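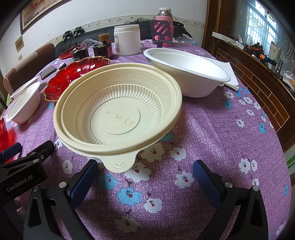

Kerholm library lends out party tableware

People planning a birthday or a street party in Kerholm can now borrow bowls, plates and cups from the town library instead of buying throwaway ones.

The scheme opened in November and is free to anyone with a library card. Households can take up to 40 items at a time and keep them for a week. Larger loans, for groups and schools, need to be booked at the front desk.

Sum-yee Ng, who runs the lending desk, said the library started with 300 pieces, most of them given by residents after an appeal in the spring. The local catering firm Griltetti has since added 1,000 cups and side plates from its old stock.

"We had people asking for cake stands before we had even put the shelves up," she said. "We do not have any cake stands yet."

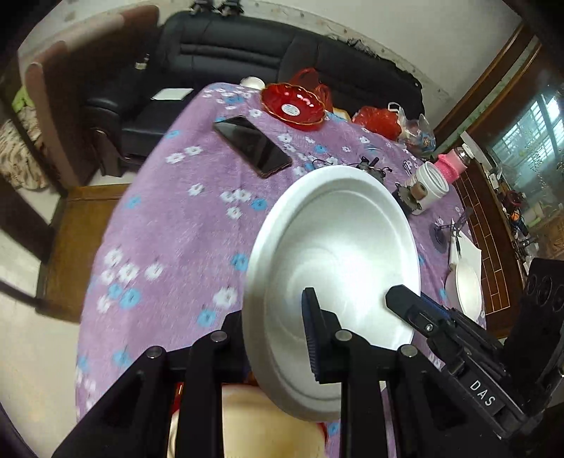
A large white bowl over a flowered tablecloth.

Everything must be washed before it is returned. Breakages are not charged for, but the desk would like to be told – a note in the box is enough.

Yee-man Cheng borrowed plates for her father's retirement lunch and said she would use the service again. "It saved me a trip to the shops and two bags of rubbish," she said.

Loans can be collected from the side entrance until 6pm. The library is still looking for serving spoons and jugs.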